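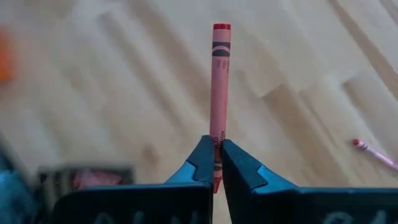

2019-10-30

Stendis Opens Its Dialect Word Archive to Everyone

Hello from Stendis! I'm Conall Dolan, I edit the dialect word archive, and I get to write the press release this time, so please forgive me if it runs on a bit. As of today the whole archive is free to read online. No login, no library card, no writing to me first (though I do like getting letters).

If you haven't come across us before, we collect everyday words from the hill villages between Jelska and Zidov. I mean kitchen words, weather words, words for annoying your brother. The two ends of the valley have argued for as long as I've been alive over whether they speak one language or two, and we stay out of it. Each entry gives the word as the speaker said it, the village, a plain English meaning and a sentence with the word in use.

What's in there so far? We have recordings from 79 speakers, and roughly 200 of the entries have never been in any printed dictionary that I could find. I spent most of July checking, and I'm still finding spellings I'd like to change. My favorite is a verb for walking through a house and turning off lights other people left on. My grandmother did that every night of her life and I never knew there was a word for it! 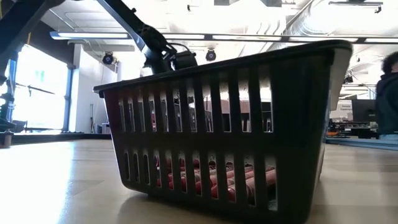
Black plastic basket on a tabletop.

Spelling is going to be the touchy part, so let me get that out of the way. There's no agreed standard for these dialects. The Gamage system, which most of the older word lists use, works nicely for the Jelska side and badly for the Zidov side, where it has no way to show the long vowels. We've given both a Gamage spelling and a looser one closer to how people text each other. Some readers will hate the second one — I've already had an earful from my uncle — but it's how younger speakers write, and I want them to be able to find their own words in the search box.

We're also printing a small paperback sampler with 200 words in it, plus 6 short essays on borrowing, swearing, place names and whatever else the writers felt like arguing over. Schools and libraries in the valley can have a copy free if they ask.

Corrections are very welcome, and so are complaints. Use the form at the bottom of any entry and tell us which village you're from, as that helps a lot with the vowels.

Press contact: Conall Dolan, Stendis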